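1/ I have moved to Clandmont, a town with 78 listed porches and one working ATM. A thread on renting the upstairs of a house built in 1912.

2/ The listing said "original windows." I took this as charm. It was a warning. There are 19 of them and 2 open. One of the two opens by itself, at night, if a truck goes by on the Pelside road.

3/ The floor slopes toward the river. You stop noticing after a week, and then you drop a grape.

4/ Heating is by radiator. The radiator in the bedroom knocks like somebody's uncle who's been told the party started at six. I looked up how to bleed it. I bled it. Now it knocks AND hisses.

5/ Storage. In 1912 people apparently owned one coat and a Bible. My bedroom closet is as deep as a hardcover book, so everything I own now lives on a hook, under the bed, or on the table. The table has my holiday cloth on it. It's October. The cloth stays, it covers the scorch mark.

6/ Current table residents: mail for three previous tenants, a jar of mystery keys, all my hair stuff. I have a burgundy satin bow that has been to more weddings than I have friends, and a black scrunchie that does the rest of the year.

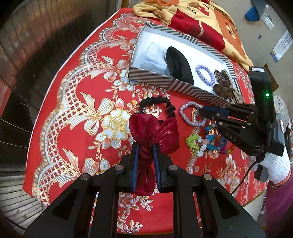 7/ Anyway, the kitchen. The stove is a Kotian. I had never heard of a Kotian. Neither had the repair guy, who drove over from Pelside, looked at it for a while, and asked if I liked salads.

8/ Three burners work. The oven has two settings — off, and pizza.

9/ Water pressure is fine until the downstairs neighbors do laundry. I now know their laundry schedule better than my own mother's birthday. We have never spoken about it. They wave. I wave.

10/ The bus to Pelow stops right outside, which the landlord listed as an amenity. It does stop right outside. It also idles there for a good long while at 5:40 in the morning, thinking about things.

11/ Rent is half what I paid in the city, and there's a pear tree I'm allowed to pick from. I've had pears on toast, pears in oatmeal, and one pear over the sink at midnight like a raccoon.

12/ Signed the lease for a second year this morning. If anyone has a closet rod the length of a ruler, I'm interested.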